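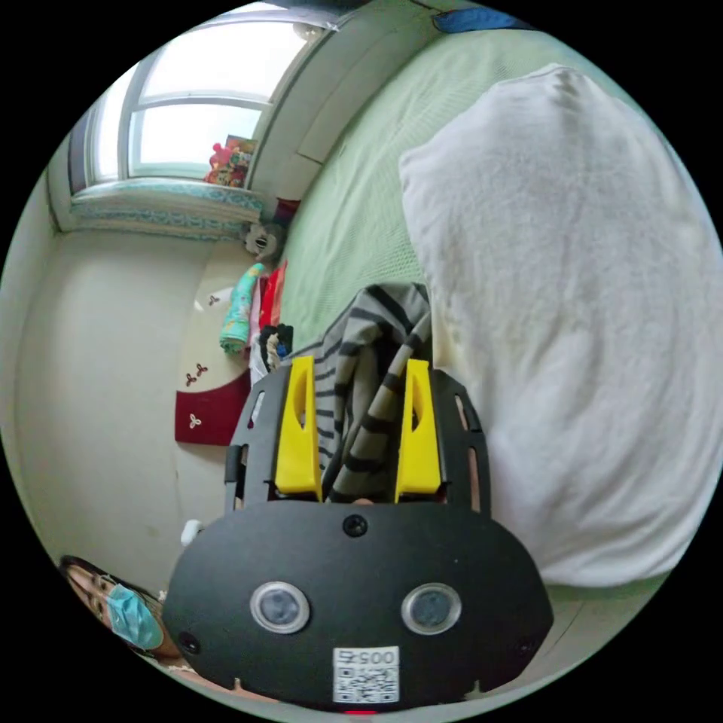 옷 개기를 가르치는 데 로봇이 꼭 있어야 하는가?

데이터를 모으는 단계에서는 없어도 된다. 사람이 손에 쥐는 그리퍼로 작업을 수행하고, 손목 시점의 영상과 손가락 개폐 폭, 그리퍼의 궤적을 함께 기록하면 학습에 필요한 관측과 행동의 쌍이 만들어진다. 로봇 팔은 학습이 끝난 정책을 실행할 때 처음 등장한다.

침대 위의 줄무늬 셔츠
가정용 조작 연구에서 의류가 차지하는 위치

강체를 집어 옮기는 문제와 천을 다루는 문제는 상태를 표현하는 방식부터 다르다. 컵의 자세는 여섯 개의 변수로 기술된다. 셔츠의 상태에는 그런 간결한 좌표가 없다. 소매가 몸판 밑으로 말려 들어가면 카메라에는 보이지 않는 천이 생기고, 같은 지점을 같은 힘으로 당겨도 접힌 이력에 따라 결과가 달라진다. 의류 조작 연구가 오랫동안 단색 수건과 평평한 실험대에 머물렀던 데에는 이런 사정이 있다.

의류 조작 프로젝트 고라르(Gorar)는 출발점을 실험대가 아닌 침실로 잡았다. 작업면은 침대, 대상은 그 집에 있는 옷이다. 이불의 질감, 창에서 들어오는 역광, 주변에 쌓인 다른 빨래가 모두 학습 데이터에 포함된다. 연구진은 배경을 정리하지 않는 것을 수집 지침의 첫 항목으로 두었다. 배경을 통제한 데이터로 학습한 정책은 침구 색만 바뀌어도 파지점 예측이 흔들렸다는 것이 선행 실험의 결론이었다.

수집된 시연은 모두 3000건이다. 시연 한 건은 옷의 초기 상태에서 시작해 접힌 상태로 끝나며, 길이의 중앙값은 40초다. 조작자는 양손에 그리퍼를 하나씩 쥔다. 두 장치의 시계는 시연 시작 전에 동기화하고, 위치는 각 장치의 영상과 관성 센서로 따로 추정한 뒤 공통 좌표계로 합친다. 정렬 오차가 기준을 넘는 시연은 학습 집합에서 제외한다.

렌즈의 선택은 성능에 직접 영향을 준다. 시야가 좁으면 그리퍼가 천에 접근하는 순간 화면 전체가 직물로 채워져 위치 추정에 쓸 특징점이 사라진다. 광각 영상에서는 손가락 사이의 천과 방의 가장자리가 동시에 남는다. 왜곡은 크지만, 고라르는 이를 펴지 않고 원본 그대로 신경망에 입력한다. 보정 과정에서 주변부 해상도가 떨어지는 손실이 왜곡 자체의 손실보다 컸기 때문이다. 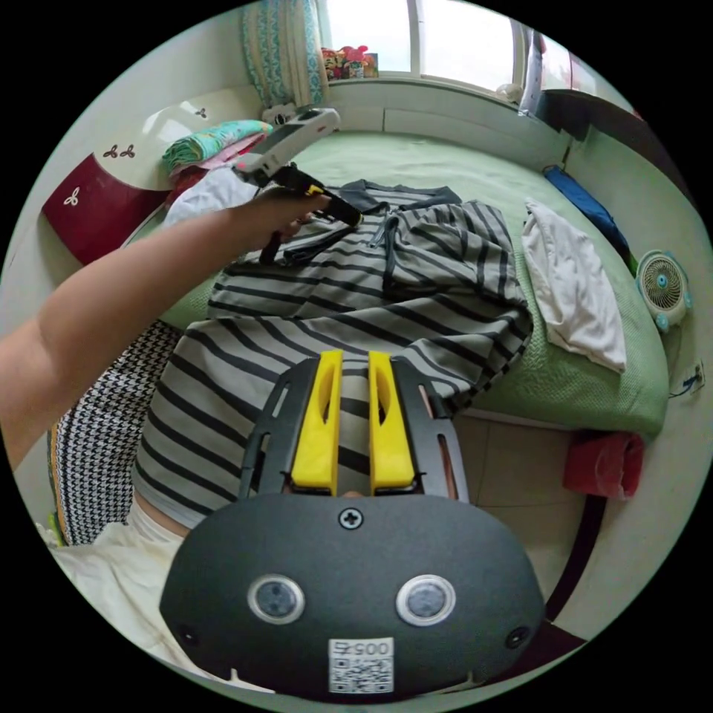 양손 작업에서 까다로운 부분은 역할의 분담이다. 한쪽이 천을 고정하고 다른 쪽이 당기는 구간, 양쪽이 동시에 들어 올리는 구간, 한쪽이 놓고 다시 잡는 구간이 한 시연 안에서 뒤섞인다. 초기 모델은 두 손의 행동을 각각 독립적으로 예측했다. 그 결과 한쪽이 아직 천을 잡지 못했는데 다른 쪽이 당기기를 시작하는 오류가 반복되었다.

페르노츠카(Pernotska)로 불리는 현재의 정책 구조는 두 손의 행동을 하나의 벡터로 묶어 예측한다. 입력은 양쪽 손목의 영상과 두 그리퍼의 상대 자세이고, 출력은 일정 구간의 미래 행동열이다. 로봇은 그 구간의 앞부분만 실행한 다음 새 관측으로 다시 예측한다. 전체 구간을 그대로 실행하면 동작은 매끄럽지만 천이 미끄러졌을 때 대응이 늦고, 구간을 지나치게 짧게 자르면 파지 직전에 떨림이 생긴다. 실행 길이는 두 현상 사이에서 실험적으로 정했다.

상대 자세 입력의 효과는 제거 실험에서 확인되었다. 이 항목을 뺀 모델은 펼치기 단계를 대체로 유지했으나 소매를 안쪽으로 접는 단계에서 실패가 집중되었다. 두 손목 카메라의 시야가 겹치지 않는 구간에서는 영상만으로 반대쪽 손의 위치를 알기 어렵다는 설명이 가능하다. 외부 고정 카메라를 추가하면 해결되는 문제이지만, 연구진은 설치 부담을 이유로 채택하지 않았다.

평가는 시연 수집에 쓰이지 않은 침실 4곳에서 이루어졌다. 의류는 27벌이며 전부 학습 집합에 없던 것이다. 성공 판정에는 두 조건이 적용된다. 접힌 옷의 외곽이 목표 사각형에서 벗어나지 않아야 하고, 소매가 외곽 밖으로 나오지 않아야 한다. 단계별 부분 점수는 별도로 기록하되 성공률에는 반영하지 않는다.

결과는 옷의 종류에 따라 갈렸다. 깃이 있는 상의는 깃 없는 상의보다 초기 정렬이 안정적이었다. 깃이 방향의 단서로 작용한다는 해석이 유력하다. 줄무늬 옷은 예상과 달리 유리하지만은 않았다. 무늬가 규칙적이면 천의 변형을 읽기 쉬운 반면, 접힌 면과 바닥 면의 줄이 이어져 보일 때 모델이 겹침을 놓치는 사례가 있었다. 두꺼운 후드 의류와 얇은 안감이 있는 옷은 현 단계에서 신뢰할 만한 수준에 이르지 못했다.

실패 원인으로 가장 자주 기록된 것은 층의 오인이다. 윗겹만 잡아야 할 때 두 겹을 함께 잡거나 침대보까지 집어 올린다. 사람은 손끝의 촉감으로 겹의 수를 구분하지만 현재의 손가락에는 촉각 센서가 없고, 개폐 폭의 차이는 얇은 천에서는 측정 잡음에 묻힌다.

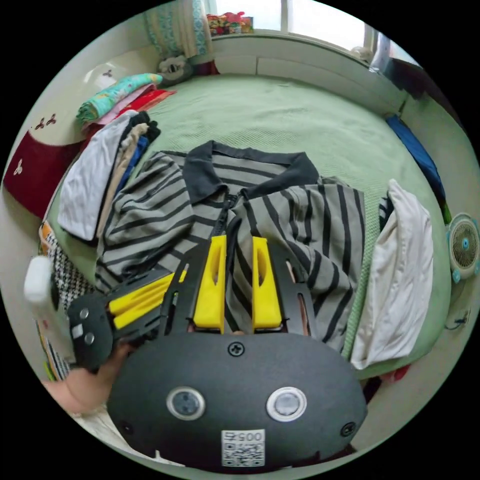

투후무리(Tuhumury)는 이 결과를 침실용 성과로만 읽어서는 안 된다고 지적한다. 층의 오인은 배경이 복잡해서 생긴 문제가 아니라 영상만으로 접촉을 추정하는 방식에 내재한 한계이며, 시연을 몇 배로 늘려도 같은 지점에서 정체될 것이라는 주장이다. 따라서 다음 비교는 데이터 규모가 아니라 감각의 종류를 변수로 삼아야 하고, 최소한 손가락 한쪽에 압력 센서를 넣은 조건이 포함되어야 한다고 했다.

고라르 측은 이 지적을 일부 받아들였다. 후속 장치 게르나노(Gernano)는 기존 손가락의 형상을 유지하면서 안쪽 면에 얇은 압력 감지층을 넣는 설계다. 형상을 바꾸지 않는 이유는 이미 모은 시연과의 호환성에 있다. 손가락의 외형이 달라지면 손목 영상의 분포가 달라지고, 기존 데이터의 상당 부분을 다시 수집해야 할 수 있다.

남은 쟁점은 사람과 로봇의 속도 차이다. 사람의 시연에는 천을 가볍게 털어 펴는 동작이 섞여 있는데, 평가에 사용한 로봇 팔은 그 가속도를 내지 못한다. 현재는 해당 구간을 느린 당기기 동작으로 대체한 시연을 따로 수집해 섞는다. 혼합 비율에 따른 성능 변화는 아직 측정 중이며, 같은 의류를 대상으로 한 비교표는 게르나노의 첫 시험 결과와 함께 3월에 공개될 예정이다.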